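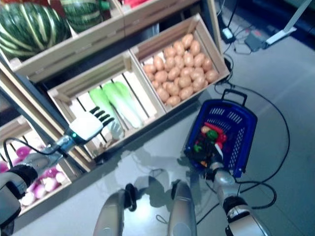 Montserrat Cuautle wanted to know where in the rules it said that the basket hand had to stay on the basket.

Apolinar Ocampo told her it was rule seven, and that he had written it himself.

"It's a bad rule," she said.

"It's a rule about shoppers. You hold what you're putting things into. Otherwise it slides and somebody trips on it."

She wrote this down. Andine had sent her to the Plidia site for one day, a Saturday, to decide whether the draft could go out to the shops as a standard. It ran to 20 rules. She had read it on the train and put a pencil mark beside four of them, and seven was the first.

"Suppose the cabbage needs two hands," she said.

"Then it asks."

"Who does it ask?"

"Whoever's nearest. Rule eight."

She turned the page. Rule eight said that a machine unable to complete a pick within the rules should stop, open its fingers and request help from a member of staff. It did not say how long it should wait. She put a mark beside that one as well.

They stood behind the yellow line and watched. The robot had its left hand open beside the cabbages, and the fingers did not close. Apolinar looked at the clock on the wall and then at his shoes. He had been a greengrocer at Treloar for most of his working life, and he still could not watch anyone handle produce slowly.

"Forty seconds is too long to block a shelf," Montserrat said.

"It's reading the leaves. Rule three. No grip on a leaf, only on the stalk."

"A customer would have gone round it by now."

"A customer would have torn the leaves off and left them on the potatoes. I swept them up for years."

She laughed at that, though she did not write it down.

At eleven they went through to the canteen with the draft and two cups of tea. She said the rules were all about the vegetables. He said that was what he knew about. She said there was one line in the whole document about children, and it was in the notes at the back – somebody had put it there after the Forkico visit and never moved it forward.

"What would you have it say?" he asked.

"That if a person comes within reach, it lets go of whatever it's holding and keeps still. Before any of the others. Rule one."

"Lets go? Then you've got a turnip on the floor."

"Keeps still, then. Holds on and keeps still."

"And if it's holding the basket?"

She thought about it. A child would go for the basket, that was the trouble. A child would pull on the handle, and the arm would either give or it wouldn't.

"It gives," she said. "If somebody pulls, it gives."

Apolinar took the pencil from her and crossed out the second half of rule seven. He wrote over it in capitals: HOLD THE BASKET UNLESS SOMEONE ELSE WANTS IT. He looked at it for a while and changed WANTS to TAKES.

"That's better," Montserrat said.

"It's longer."

They did rule eight after that, and argued until lunch over how long was a fair time to wait for help in a shop with two people on the tills. He said five minutes. She said one, and then it should back away from the shelf. They settled on two, and he wanted it minuted that he thought this was soft.

When they came back along the corridor he stopped at the door to find his glasses, and she went in ahead of him and stood at the line with her new rule one in her hand.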